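4. Data and Setting

4.1 The two stores

The study draws on the sales floors of two secondhand clothing stores, one in Tudgate and one in Zaltby, run by the same parent organization under a single pricing policy. Both receive most of their stock as unsorted donations and buy a smaller share in graded bales from Kasprzak, a regional wholesaler. The Tudgate store occupies a former bank on the main street and takes donations at a side door during opening hours. The Zaltby store stands in a retail strip outside the town center, and its donations arrive mainly through an outdoor bin that is emptied each morning. These differences in intake matter for what follows. Bagged clothing left in a bin is compressed, often creased, and sometimes unsalable, while clothing handed over at a door can be refused on the spot.

The observation period ran for 10 weeks and closed in December, before the winter clearance, when the policy on markdowns changes and prices no longer reflect the age of an item on the floor. Items already on display when the period opened were left out of the analysis. We had no reliable way of knowing how long they had been there.

4.2 Unit of analysis

The unit of analysis is the tagged garment. A garment enters the data when a price tag is attached and leaves it when it is sold, withdrawn, or transferred. Each of these events is logged in Motar, the stock program used in both stores. In total, 3137 garments were tagged during the period. Of these, 803 were T-shirts, the largest single category and the one on which the rest of this section concentrates.

T-shirts present a difficulty that coats and dresses do not. They are cheap, they are many, and they can be shown either folded or hung. A folded T-shirt takes up little room but must be opened by the customer to be judged, and a table of opened shirts has to be refolded several times a day. A hung T-shirt shows its length and neckline at once but uses rail space that could carry a higher-priced item. Store managers in our interviews described this as a daily argument about space, and they did not settle it in the same way. Tudgate hung nearly all its T-shirts. Zaltby hung only those priced above the base rate and folded the rest.

Hanging also brings a labor cost that earlier work has tended to treat as fixed. Our timing notes suggest that it varies a good deal with the neckline. A wide collar passes over the arms of a hanger from above without trouble, whereas a narrow collar has to be dressed from the hem upward, and a worker in a hurry will stretch it. Stretched collars were the most common reason given by staff for withdrawing a T-shirt that had been tagged in good condition. Molded plastic hangers, which both stores prefer for their price, do not grip the shoulder seam, and light shirts tend to slide to one side on them.

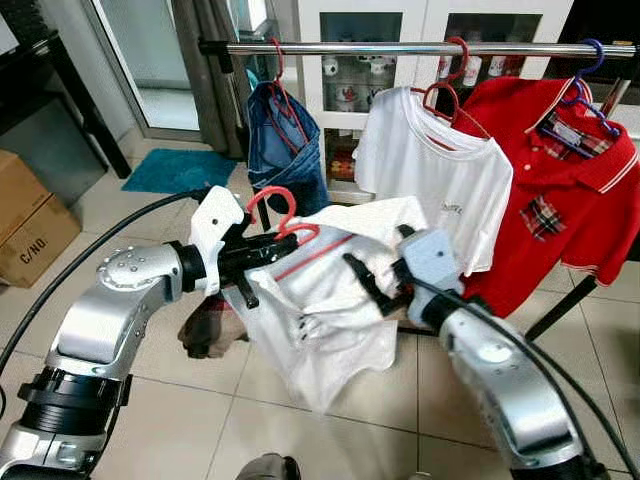

4.3 Recording display position

Motar does not record where on the floor a garment is placed. We therefore added a short position code to the tag, written by the sorter at the time of display. The code gives the rail or table, the side of the rail, and whether the item was placed at an end or in the body of the run. Positions were checked against the floor once a week by the second author, and codes that no longer matched were corrected with the date of the check.

This procedure has an obvious weakness. Customers move clothing. A shirt taken from one rail is often put back on another, and the weekly check can establish only that a move has taken place at some point since the last one. We considered a daily check and rejected it after a trial in Tudgate, where staff found that it delayed opening. Moves within the same rail were ignored, as were moves between the two sides of a rail. Moves between rails were retained as a variable in their own right, on the view that a garment that has been picked up and returned is one in which somebody has shown interest.

Rails were classed as wall rails, floor rails, or window rails. Window rails were excluded from the main model. Their contents are chosen by eye, usually by color, and items placed there are not always for sale on the day.

4.4 Rail density

Rail density is defined here as the number of hangers on a rail divided by its usable length. Usable length excludes any part of the rail that cannot hold a hanger, such as the joint at which an upright meets the bar. On adjustable racks this excluded portion is larger than one might expect, and on racks that have been repaired or added to, it can be larger again. We measured each rack by hand at the start of the period and again at the end.

Fixtures in the secondhand sector are seldom uniform. They are inherited from closed stores, bought at auction, or donated together with the clothing, and one floor may hold several kinds, with differing pole diameters and finishes. Diameter has practical effects. A hanger hook made for a wide bar will swing freely on a narrow pole, and shirts hung this way turn toward the aisle and are brushed by customers passing. A hook that is too small for the bar binds, and the customer has to lift the garment clear with both hands. Both conditions lead to handling that has little to do with the appeal of the item itself. For this reason pole type was entered as a control.

Clearance around the rack was recorded separately. Objects that cross or crowd a pole shorten the run over which hangers can slide, even when the pole itself is long enough. The matter is easily overlooked in floor plans, which show fixtures as plain lines and leave out whatever passes in front of or behind them (Figure 3).
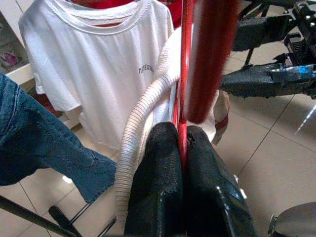
Figure 3. Thin red pole of a clothes rack, with a white ribbed hose curving across the view.

Density was calculated from hanger counts taken at opening time. It was highest in both stores on the morning after a large intake and fell through the following days. We use the mean of all opening counts during the life of a garment, which smooths out these peaks. A model using the count on the first day of display alone was also fitted and is reported in the appendix. It gave the same direction of effect with wider intervals.

4.5 Interviews with staff

Semi-structured interviews were held with sorters, sales assistants, and managers in both stores. They covered three topics: how a garment is judged at intake, how its place on the floor is chosen, and what prompts its withdrawal. The interviews were transcribed and coded by two readers working apart, and disagreements were resolved in discussion.

Birdie Kapoor, manager of the Zaltby store, agreed to be named in this paper. Her account of withdrawal differed from the written policy on a point that affects our coding. The policy states that a garment is to be withdrawn when its tag reaches a set age. In Zaltby the rule was applied to folded items without exception, but hung items were allowed to remain if the rail had room. "If I have a gap, I keep the shirt," she told us. "An empty hanger sells nothing." We have accordingly treated withdrawal in Zaltby as dependent on density, and we report results for the two stores separately wherever withdrawal is the outcome.

4.6 Completeness of the records

A closing event was found for most tagged garments. Where none existed, the garment was searched for on the floor and in the back room. Garments that could not be located were coded as missing and censored at the date of the last weekly check in which they appeared. Missing garments were more frequent on tables than on rails.

Position codes were legible and complete on 70 percent of T-shirt tags at the first weekly check. The remaining tags were completed from the sorter's daily sheet where one existed. Legibility improved once sorters were given finer pens and the code was moved to the back of the tag, away from the price. We found no association between an incomplete code and the price of the garment, and incomplete cases were therefore retained in all models that do not use position.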